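Open day at the Sandmont timber yard
06/10/2018
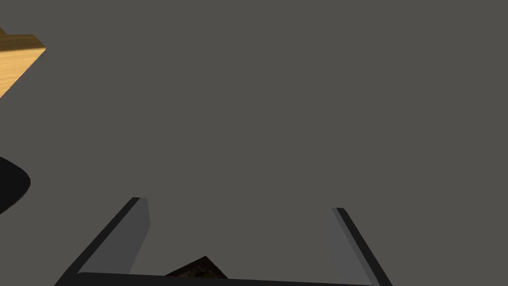 Light tan wood grain on dark grey.

Sandmont opened its gates to the public on Saturday and 153 people signed in before lunch. We started in the drying shed, which holds 4,000 boards, then followed the path down to the Skindira mill. The saws were off for the day. Entry was $4, parking included. Bring a hat, as there's no shade in the yard. The next open day is in December.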